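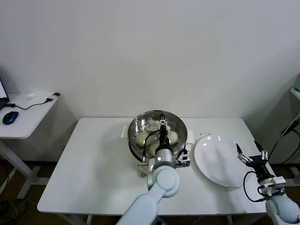
Eduardo Gouveia writes that his dough grows very well in the bowl, and then after shaping it becomes flat and wide like a plate, and he asks what he is doing wrong. It is the question we get most often, so it goes first on the page.

Lernico > Kitchen > Dough > Questions and answers
Recipes Flours Questions Letters Contact
Search Lernico Type a word Go

Yeast dough: questions and answers
Last updated Thursday, June 4, 2020

Why does my dough go flat after shaping?

In most letters the first rise was too long. The dough looks beautiful in the bowl, it is high and full of air, but it has no more strength for the second rise. Stop the first rise when the dough is a little less than double. If you are not sure, put a piece of tape on the bowl at the height where you want to stop.

The second cause is loose shaping. When you make a ball, the skin on top must be tight. Pull the ball toward you on a table without flour, so that the bottom sticks a little and the top stretches. If the table is full of flour, the ball only slides and nothing gets tight.

How much water for 4 small loaves?

Our basic dough has 356 grams of water, 600 grams of white flour, one small spoon of salt and one small spoon of dry yeast. Divide it in four. If your flour is whole grain, begin with this amount of water and wait ten minutes before you decide to add more. Whole grain drinks slowly and many people add too early.

I have only measuring cups. Can I follow the recipes?

You can, and you will have a different dough each time. One person fills the cup with a spoon and another person pushes the cup into the bag, and the second cup is much heavier. A cheap scale solves it. We do not give cup amounts on this site and we are sorry if this makes some people angry.

My yeast is past the date on the packet. Should I throw it away?

Test it first. Put a spoon of the yeast in half a glass of warm water with a little sugar, and wait ten minutes. If there is foam, you can use it. If there are only a few small bubbles, buy new. The water should feel like bath water for a baby. Hot water kills yeast very fast and cold water only makes it slow.

Can I use fresh yeast in place of dry?

Yes. Take three times the weight. Fresh yeast must break easily and smell pleasant. When it is brown on the corners, cut the brown part away and use the rest on the same day.

How long must I knead by hand?

Ten minutes if you are steady, fifteen if you stop to answer the telephone. After this time the dough should come off your fingers and feel like the soft part of your ear. We know about the window test, where you stretch a piece until light comes through it. For a simple dough it is not needed and beginners worry too much about it.

My kitchen is cold in winter. What can I do?

Turn on the oven lamp only, not the heat, and put the bowl inside with the door closed. Write a note on the oven door! In our house the oven was once heated with the bowl and the plastic cover in it. If your oven has no lamp, use a closed cupboard with a pot of hot water next to the bowl.

You can also accept the cold. A slow dough has more taste, and you can go out and do other things.

I live in the mountains. Do I change something?

At over 4000 feet the dough rises faster, so use a little less yeast and look at it earlier than the recipe tells you. Flour is often drier there also, and it can ask for one or two more spoons of water. Steaming and boiling take longer at this height. We live near the sea and we have this only from letters, so please write to us with your own experience.

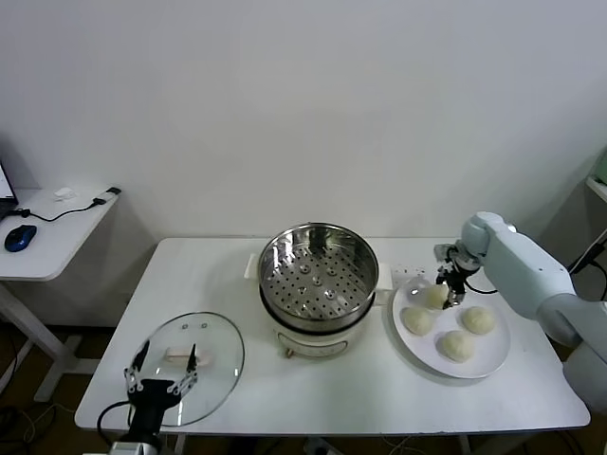 One reader objects that we speak all the time about ovens, when half of the world cooks its bread without one, and she would like to know if the basic dough is good for steaming too.

She is right, and we have added this part.

Can the basic dough be steamed?

It can, with two changes. Use a flour with less protein, the kind sold for cakes and cookies, and take away three or four spoons of water. Strong bread flour makes a steamed bun that is tough to bite. A spoon of sugar and a spoon of oil are welcome.

Shape the buns, put each one on a square of baking paper and let them rise until they feel light when you lift them. Small buns need twelve minutes. Leave space between them, they grow much more than you think.

Why do my steamed buns have wrinkles?

Usually the lid was opened too quickly at the end. Turn off the heat, wait five minutes, and only then open it. Water that falls from the lid can also make marks, and a clean cloth tied around the lid helps with a pan on the stove. Keep the ends of the cloth far from the flame. Too much second rise gives wrinkles also.

Which flour do you use?

For bread we use the white flour from Skunitcombe, and for soft things the one called Louro. We pay for both like everybody. If you cannot find them, look at the protein on the side of the bag: 11 to 13 percent for bread, 8 to 10 for steamed or sweet dough. The name on the front does not tell you much.

Can I freeze the dough?

Freeze it after the first rise, in portions, with the air pressed out. Use it in three weeks. Let it thaw overnight in the refrigerator and shape it in the morning. Finished bread freezes better than dough, and if you have the choice we suggest this.

My bread smells of beer.

Too much yeast, or too many hours in a warm place. You can eat it. Next time use half of the yeast.

Is it true that salt must not touch the yeast?

If they meet in the bowl for one minute before mixing, nothing bad happens. If you leave them together in a wet spoon for an hour, the yeast will suffer. We put salt on one side and yeast on the other from habit.

What happened to the Barnar rye recipe?

We took it away in March after several people told us that the middle stays like glue. They were correct, the water was wrong. A new version is being tested and will come back under Recipes when we have made it well three times. If you printed the old one, please do not use it.

How can I send a question?

Use the form under Contact. Tell us the flour, the weights, the room temperature and how long each rise was. Without these we can only guess. We read all letters, but in the weeks before Easter the answer can be slow.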